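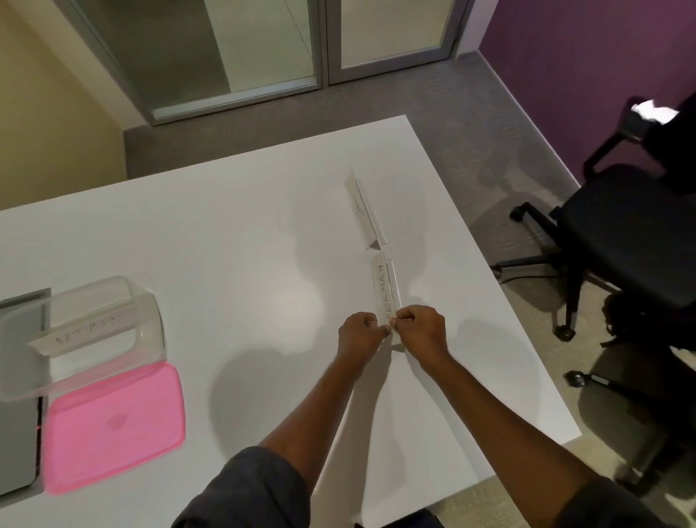
About Steltitz

Steltitz sets up and looks after small robot cells. One machine type mostly, the Nerkden two-arm bench cell, in small packing shops and assembly rooms. We set it up, teach it, service it, come back when it stops. We don't build robots and we don't sell them. If you need one, your dealer can help, then call us.

We started in the back half of a print shop in Ciltgate with one cell that had been dropped off a tail lift. Took us a winter to get it running straight. Most of what we know about the wrist joints on that machine we learned on that one. It is still here, still used for parts testing, still has a bent foot.

What we do

Setup. Three visits as a rule. First is floor, power, air and light. Second is the cell itself, bolted down, leveled, homed, both arms checked against the plate. Third is teaching the job.

Yearly service. Belts, wrist grease, gripper pads, cable runs, camera glass, backup of every program. We swap pads every 600 running hours whatever they look like. You get the old ones back in a bag if you want them.

Repair. Phone first, please. Half the stops we get called for are a loose connector at the elbow or an e-stop nobody twisted back out. We would rather talk you thru it in 8 minutes than bill you for a drive.

How we teach a job

Customers ask about this part more than anything else so it gets more room here.

Before a cell handles your parts we work the job by hand on a plain table, at the height the cell will work at. Bins, lids, cards, whatever is in the job. One person does it the way your people do it, slow, both hands, and we go over the recordings afterward. Where do the fingers land. Which hand moves first. Does the part get turned over on the way. Then the grip points get written up and the first program comes from that sheet.

Name cards and lidded boxes are our standard warm-up. Clear plastic is hard on cameras - the edges shine, the middle disappears - so if a cell can find a clear card on a white table it will probably find your carton. Every card gets a word in marker so the log can say which one went where. The words are whatever the person holding the marker felt like that day. Please don't write in about them.
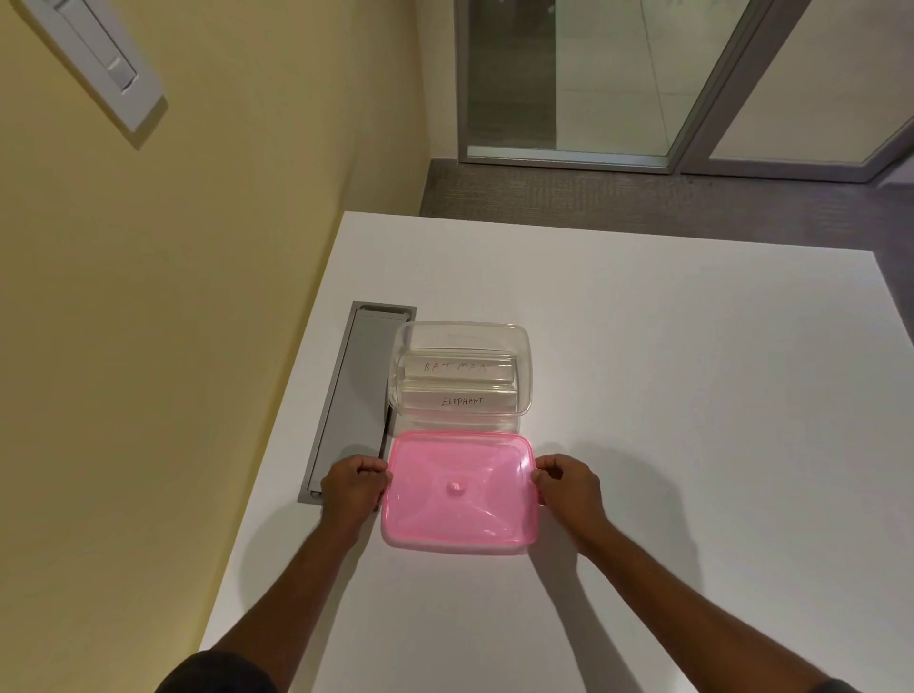 Lid work by hand at the table. BATMAN and ELEPHANT in the box.

Lids are their own subject. A lid held by two sides wants both hands level and closing at the same speed, or one corner catches and the box walks across the table. On the cell that means matching the arms before anything else. Our order of work:

Home both arms cold. Write down the offsets.
Run them empty for 20 minutes, home again, write them down again.
If the two sets don't agree, stop. Check wrist belt tension, then the base bolts, in that order.
Set grip force on the left arm. Copy to the right. Never set them seperately.
Close on a scrap lid, slow speed, 200 times. Look at the pads.
Only then the real parts.

Slow, yes. Customers on the clock don't love step five. We have skipped it once, for Bakhtiari, on a rush job in December, and went back twice in January to put it right at our own cost. So now we don't skip it.

Light matters as well. Overhead tubes put a white patch on anything glossy and the cell sees the patch as an edge. We move the light before we touch the camera settings. A sheet of tracing paper taped under the fixture has fixed more jobs than any update.

What you get at the end

A binder. Paper. Offsets, grip sheet, belt numbers, pad dates, a page of stops and what each one means in plain words. Same thing on a stick taped inside the cover. Keep the binder by the cell and not in the office, we mean this, the night shift can't get in the office.

Also half a day with whoever will run it. They home it, they stop it, they clear a jam, they change a pad with us standing back. If two people will run it then both should be there.

Where we work

Ciltgate and anywhere we can reach and be home the same night. Farther out is possible for setup, less so for repair. Ask.

We look after 219 cells at the moment. Every one has a card in the drawer as well as a line in the computer, and the drawer has been right more often.

What we don't do

Welding cells. Paint. Anything behind a fence taller than we are. Cells that have been rewired by someone who has since left, unless you have the drawings. We will come and look at those but can't promise.

Getting hold of us

Phone is best before 9 a.m., after that we are usually under something. Have the serial plate number ready, it's on the back left foot of the base, and the last stop code if the screen still shows it. Don't clear the screen before you call. Email gets read at the end of the day.

Spare pads and belts for the Nerkden are kept on the shelf here and can be picked up untill 5. Ring the side bell, the front one is the print shop's.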